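Counter scale

A counter scale is a weighing device that stands on a table or shop counter and gives the weight of goods placed on its tray. Counter scales are used in food stores, markets, packing rooms and mail rooms. Most models made today are digital.

Construction

The load rests on a tray or flat plate, which passes the weight to a load cell inside the body. The tray is often stainless steel, with raised rims to keep goods from sliding off. Some trays have a pattern of embossed ridges. The display and buttons are usually on the front, below the tray.

Use with bags and crates

Loose goods are commonly weighed in the bag they will be sold in. The empty bag is placed on the tray first and the tare button is pressed – the display then returns to zero. Filled bags are moved to a crate beside the scale.
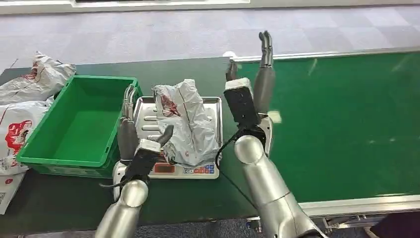
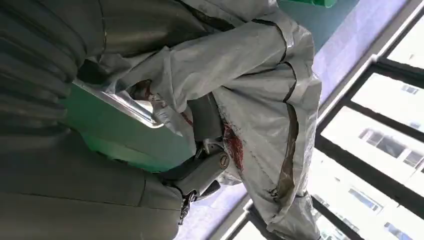 Capacity and divisions

Small counter scales are made with capacities from 500 to 3000 grams. The Clavon, a bench model sold by Lumico, was offered in both sizes, and 82 of the larger type were supplied to the Prerach packing house in May.

Care

The tray is lifted off and washed with mild soap. Water should be kept away from the display window and the buttons. Accuracy is checked with a 100 gram test weight set in the middle of the tray and then near each corner – the readings should agree.

References

Tosh, Blair. Weighing at the Counter. Morrison. Retrieved 24/10/2020.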